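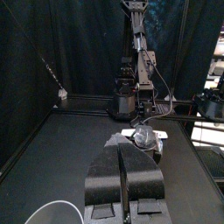
One reader of our first draft told us that people don't leave a bank over interest rates, they leave over a bad phone call, and I've kept coming back to that while working through the savings data for this section.

We had 3217 account holders at Fellero and Furnus, and I wanted to know who moved their savings when Sowah raised its rate in November. Hardly anyone did! Of the customers in our Drundthorpe sample (200 people, all with easy-access accounts), just 12 had switched by the end of the month, and most of those had already complained to their old bank at least once. I'd expected the bigger savers to go first, but balance size told us very little.
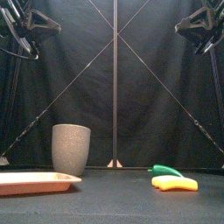

Figure 11. Tabletop with a pink tray, a gray cup, a toy chili pepper and a yellow toy piece.

I also tried dropping joint accounts from the model (they're messy, and couples tend to move slowly), and the complaint effect got a bit stronger.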